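Last updated: Monday, July 27, 2026

4. Joining two Laseo tables

1. Set both tables on level floor and push them together until the seam is thin from end to end. The leaflet promises an "invisible" join. Expect a dark line.

2. Tighten the clamps underneath, a half turn each side. The "tool-free" claim is optimistic; keep a screwdriver handy.

3. Run a hand across the seam. If one top sits higher, loosen that side and start over.
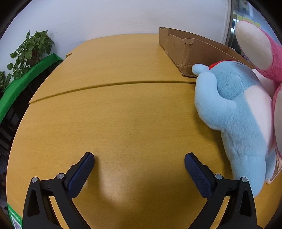 Can the joined top be used as a seat or a step?
Treat it as a table only. The quoted limit of 55 kg is for a spread load, and we would not trust it on the seam.

Note: The satin finish is sold as scratch-proof. We have our doubts, so put felt under boxes and trays before sliding them.

CAUTION: Never lift the pair while joined. Release the clamps and carry each table separately, whatever the carton says about one-person moves.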